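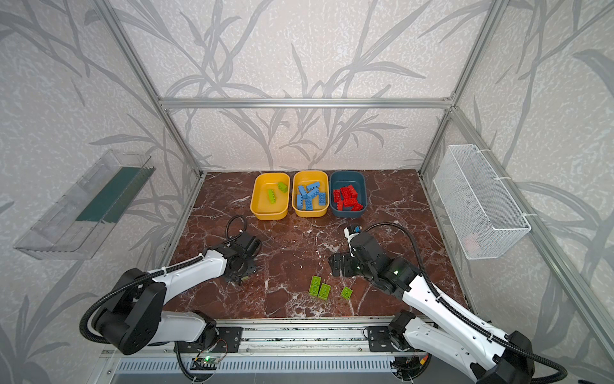 Red, blue and green bricks in and by the three bins, April

Today I wanted only to write letters, but I thought about the bricks all morning. Elfriede Lüthi gave me 56 of them when she moved from Jultodstead, and since then I sort them by color, as she did.
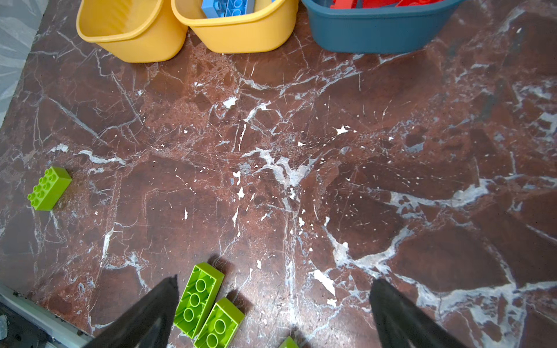
My rule is simple. Red goes in the dark bin, and the two yellow bins are for blue and green. I like the red ones best, they remind me of roofs at home.
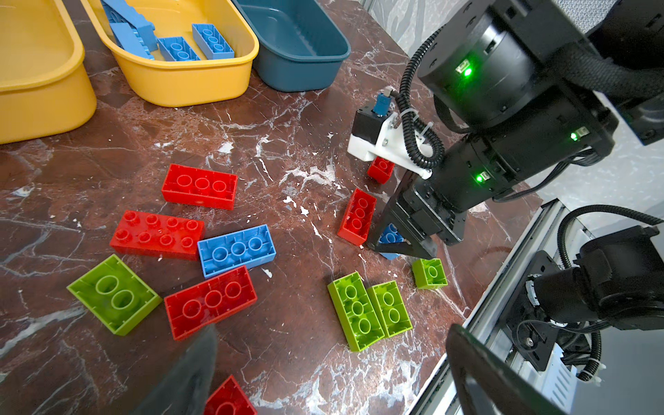
A brick with the hollow side up is easier to pick with my cold fingers, I noticed this already in winter. I drank tea at four and made a plan for a small house with 20 bricks. 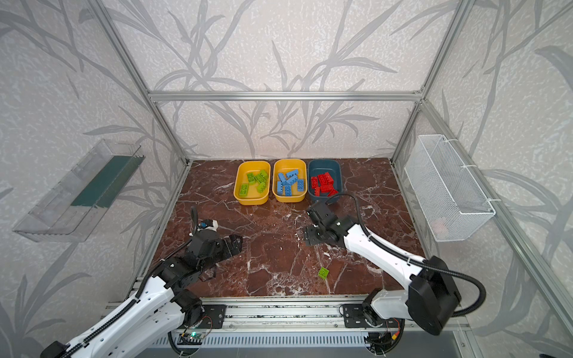 Serpil Dönmez wrote back that I should mix all colors in one box, because a child does not build by color. I will think about it tomorrow.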